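# Brindmont robotics club gets a grip (finally!)
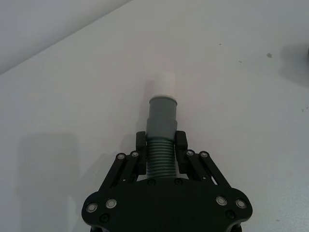 **Clubs & Classes** | 31 May 2024

I stopped by the Brindmont robotics club this week, mostly to return a box of cables, and ended up staying until they locked the building. The students are deep into their end-of-year project, which they've named Petchrat (don't ask me, I missed that meeting), and it's a lot of fun to watch.

The job sounds easy. Petchrat has to pick up a part, keep it upright, carry it across a white table and set it down on a mark. The gripper is a black two-finger one, and the part they had in it was a gray cylinder with a ribbed lower section and a white end piece on top. Those ridges are what everyone was arguing about! Half the club wants the fingers right on them, the other half says go higher, on the smooth sleeve, and I heard good points from both sides of the table.

So they're doing what I wish I'd done more of in school - trying it both ways and writing everything down. The log was up to 142 attempts when I got there, and the plan is to reach 424 before they pick a grip height for good. Each entry gets the finger position, the closing speed and a short comment. My favorite comment was just "nope."

The programming is split between two groups. The beginners do the open and close commands, and the older students handle the arm moves and the slowdown near the table. There are 33 kids signed up this year, so getting a turn at the keyboard takes some patience (and a sign-up sheet with a lot of crossed-out names).

The club is also saving for the Altum meet in September, where Petchrat would run the same task against the clock. They need $3,000 for the entry fee, the bus and spare finger pads, and the bake sale table will be out by the front doors again next week. I can vouch for the lemon bars.

If your kid wants in for the fall, sign-up forms are at the school office. No experience needed - just closed-toe shoes and a signed permission slip.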